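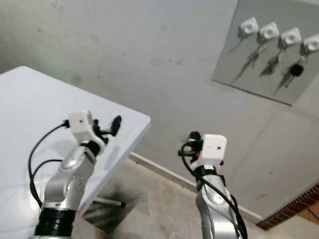
Fig. 1. Key panel with four hooks, three of them in use.

Session 8: a place for everything small

I always start the entrance hall session with keys, as you know by now if you've sat through my Fandgate rant (sorry). A row of hooks on a flat panel is about as cheap as storage gets, and I still think it beats any bowl. Look at the first hook, with nothing on it. I like a spare! Leave one free and a visitor's keys have somewhere to go.

Hang your panel so the lowest hook is 132 cm off the floor, then try it with your coat on and a bag in one hand. The Isaksson reading (page 21) goes higher, but I find that a stretch.

Now for tables, where all our good habits go to die. Before Friday, please clear one top at home and leave it bare overnight, then jot down what's landed on it by breakfast.
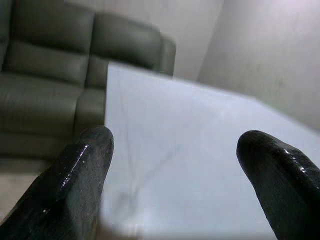 Fig. 2. Marble table top, clear, with a green leather sofa behind.

Homework

Draw your own hall at Suvenby scale, 1:100 is fine. Mark where the keys go and where they really end up. Bring a pencil, I never have enough.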